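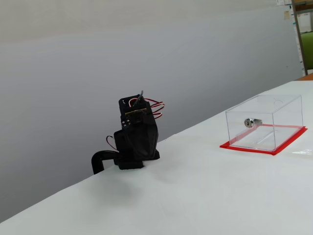

Damier bench arm with clear box on its red mark

Damier is a small table arm for the work which people at a packing or sorting bench do the same way all day: take one light part, bring it over a box, let it go. It stands on a normal table beside the person, and the box has a fixed place marked in red.

What changes for your team

The worker does not disappear from the bench. At Rallar, where Damier came into use in May, the person who before placed every part by hand now prepares the trays, looks at the quality and closes the boxes. Two workers told us that their wrists are less tired at the end of the shift. They also told us that the first week was slow and a little annoying.

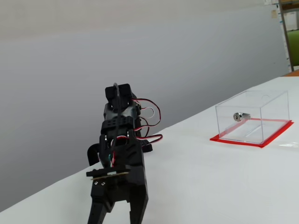
We think it is fair to say this before you buy. For each bench we ask that one person is free for training for three half days, and this person should come from the bench itself and not from the office. The staff decide when the arm works and when it pauses.

Delivery includes

1. The arm with gripper and servo cables
2. A clear acrylic box with metal lock
3. Red marking for the place of the box

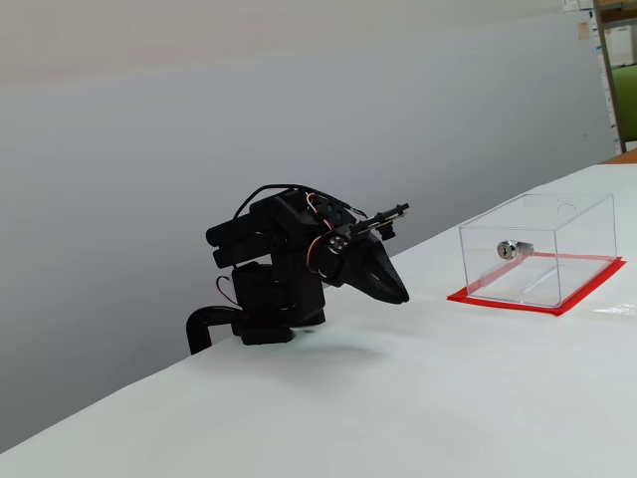
4. Printed guide in simple language, 8 pages
5. Two visits by a technician from Effiong

Good to know

Damier is made for small and light parts. For a piece above 500 grams please look at the Trultton model. Keep the cables clear of sleeves, and put the box back on its red mark after each change.
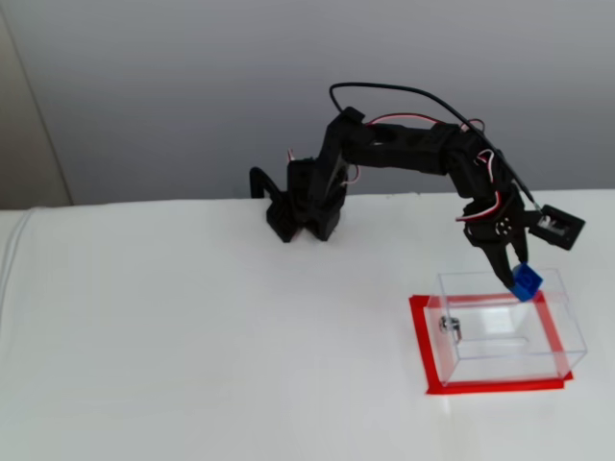

Gripper holding a blue cube over the box

Orders received before 7th August are delivered with a second box at no extra cost.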